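Teaching a Gripper to Tell When a Drawer Is Stuck

Yoga Tambunan has been pulling on small drawers since June. The project is called Petbridge, and its question is narrow: can a robot arm learn how hard to pull from what the arm itself feels, with the camera used only to find the handle?

"Most people start with vision and add force later," Tambunan says. "We wanted the force to come first. A drawer tells you a lot in the first few millimeters."

The method runs in two stages. A person guides the arm through 85 pulls, some clean and some with the drawer held back by a strip of felt inside the rail. The model, which the group calls Fuvodix, then trains on those and picks its own grip point and speed. It is allowed 2 tries per drawer before the run counts as a failure.

Tambunan describes the early weeks as slow. The arm would grab well and then pull at a slight angle, and the drawer would bind - the same thing that happens at home when you open a dresser from one corner.

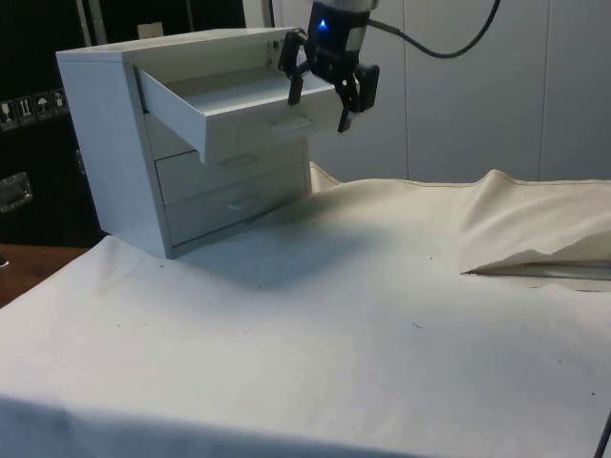 Pattinasarany is less sure that force should come first, and has told the group that a decent depth camera would catch a crooked pull sooner and for less money. Tambunan has heard the argument many times.

"It's a fair point for one drawer in good light. Put the same drawer in a dark closet and I'd want the force reading."

The result so far is 213 successful openings out of 300 runs. An earlier version of the model, trained only on clean pulls, did worse on the felt drawers and about the same on the easy ones. Tambunan puts the gain down to the bad examples. When the training set includes pulls that bind, the arm learns to ease off, shift its grip and start over.
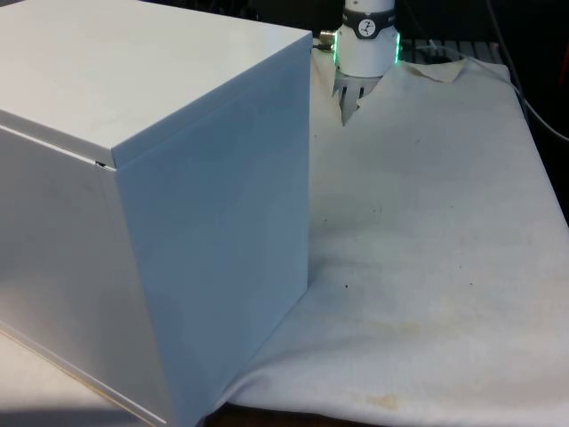

What happens when both tries fail? The arm lets go, backs away and records the run, and the force data goes into the next training set.

Those failed runs have been useful. Sorting through them, the group found that many began with a grip too close to one end of the drawer front. The current version gives more weight to grip position, and the pull speed has been lowered.

"I would have guessed speed was the whole problem," Tambunan says. "It was part of it."

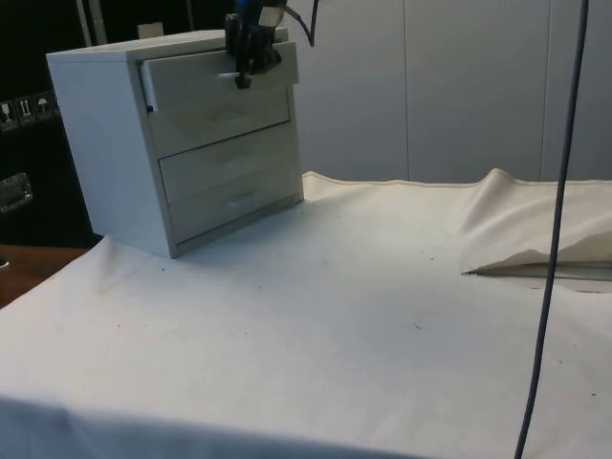

The gripper holding the upper drawer by the top edge of its front.

The next round will use Claltamis, a second set of drawers with heavier fronts and looser rails. Tambunan expects the success rate to drop at first and plans to publish the force recordings either way, including the runs that went badly.

"Somebody else may see something in them that we missed," Tambunan says. "I've looked at those curves too long."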